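Saw another post saying you should sandwich your postcards in acrylic because it "looks like a museum." I have sandwiched a lot of postcards. I have doubts.

First doubt: price. The Plellinia kit was 40 dollars for 2 sheets of clear plastic and a bag of hardware. A sheet from the cut-to-size counter at the hardware store does the same job, and you can pick the dimensions.

Second doubt: "crystal clear." Sure, for an hour. Then it picks up dust from across the room. Wiping it with a dry cloth only makes it pull in more. I use a damp microfiber and accept that I'll be doing it again.

The instructions say to peel both films before you start. I wouldn't. Peel the side that faces the card and leave the outside one on until it's ready for the wall. I've scratched enough plates on a bare table to feel strongly about this one.

Also, please stop gluing the cards down. The Skongate photo dots are sold as removable. I tried them on a duplicate and lifted the back layer of paper right off with them. Corner pockets are ugly and they work.

Somebody in the replies swears by Lis spray adhesive for cards. On a card you like? Go ahead, I guess. I'm keeping mine away from it.

Centering is where the templates get silly. Grallbridge will sell you a printed grid with 303 little squares on it. I put the plate down on a pale foam board, set the card in the middle and look at it from straight overhead. If the white border looks even against the edges, I'm done — a ruler just tells me how fussy I'm being. 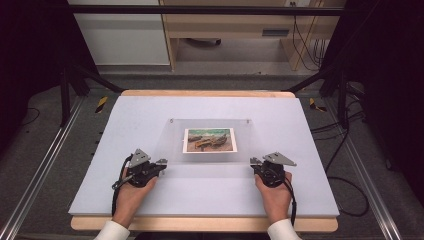
Do you need UV-blocking acrylic for a cheap printed card?

Only if it's going to hang in strong daylight and you'd be sad to see it fade. In a dim hallway I'd buy the ordinary sheet and spend the difference on more cards.

I've got 5 more to do before the end of June, all landscapes, all bought for less than the plastic going over them. Will report back on whether the corner pockets hold through a humid summer. The package says they will, so we'll see.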